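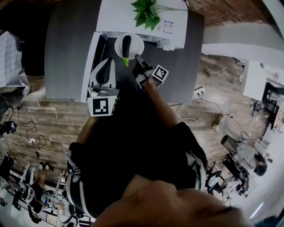 Search this forum Enter keywords Go

Handheld grippers for demos: is anyone's policy any good off these?

plumbline_ed
We've been collecting with a pair of handheld grippers, the kind with a marker cube on the side, for most of December. The task is as dull as I could make it: eggplant on a plate, pick it up, put it down somewhere else. We have 1,469 demos so far. The sales pitch from Vimine was that people move naturally, so you get clean data fast. Fast, yes. Clean, I don't buy it. Half my operators rotate their wrists in ways our arm can't follow without running into a joint limit. What am I paying for here?

kettlecorn
How many operators?

plumbline_ed
Nine. Two of them are good.

Sitcombe_Ray
Then you have a people problem. We had 1,831 demos on the Mowat cell from 5 operators and the policy was fine. Hold the grippers the way the arm would hold them and go slower than feels right.

plumbline_ed
"Fine" meaning what? Same plate, same spot, same lighting? I can make anything look fine like that.

Sitcombe_Ray
Plate moved, lighting didn't. I'm not claiming it would work in your kitchen.

marrowbone
I still say remote control. If the person drives the actual arm, you can't record a motion the arm can't do. It's slow and everybody hates it, but I throw out a lot less. With the handhelds I was tossing whole mornings because the tracking dropped every time a marker turned away from the camera.

kettlecorn
Counterpoint, our remote rig lags enough that people learn to stab and wait. Then the robot learns to stab and wait. It does a little pause over the plate that serves no purpose at all. I'd take funny wrists over that.

marrowbone
Fix the lag?

kettlecorn
Gee, thanks.

Tibor Veres
Eggplant is a rotten test object, by the way. It's shiny, it's dark, and it rolls if you set it down crooked. If your fingers are black too, I'd want to know how well the vision side separates them. Try the same task with something pale before you blame the grippers or the staff. And check which way the stem points across your demos. Ours always pointed at the person because that's how people put food down, and the arm went to pieces when we turned it around.

plumbline_ed
Ugh. Stem is toward the operator in the ones I just opened. I'll mix it up and rerun. Still think the "natural motion" line is marketing.

Sitcombe_Ray
It is marketing. Doesn't make the tool useless.

marrowbone
Post the numbers with the failures left in, please. The last thread on this only had the good runs.

plumbline_ed
Will do once the retrain finishes. Don't hold your breath.

Related threads
Marker tracking drops out near windows
Fosby arm: joint limits table is wrong?
Paying operators by the hour or by the demo
Two-handed tasks, is the left hand doing anything
Selling: Mowat leader arm, one bad encoder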